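Paltine Play Furniture — Customer Care
Ticket 2091: play kitchen table, small holes in the top
Status: open
Print | E-mail this ticket

Hello, and thank you for such a quick answer on Saturday! You asked how we use the table, so I'll try to tell you properly — I do go on a bit. It's the white one, and it gets the whole pretend kitchen, colander and ketchup bottle and all. My trouble is the little round holes in the top. Crumbs of modeling dough get down in them, and I can't tell if they're meant to be there or if I've lost some plugs.

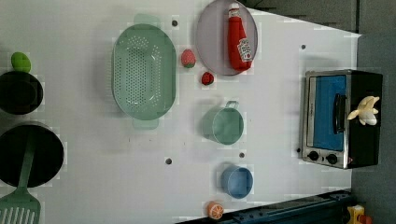 Rezende: same table at our place, and a dry toothbrush gets the dough out if you let it harden overnight. Don't use water, it only makes paste.

Oh, bless you, I had been using water! I tried the toothbrush last night and most of it came up beautifully. I'd still love a set of plugs, though, if you sell them (the Zakisitz catalog lists a bag, part 439, but I don't know that it fits). The strawberries and the ketchup can stay out in the meantime.

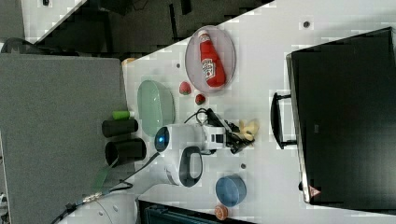 Attachment 2: table with ketchup bottle, strawberries and blue bowl

Support: Thank you for the pictures. We have asked the Ronthorpe warehouse about part 439 and will write again here.

Comments (3) | Share (0)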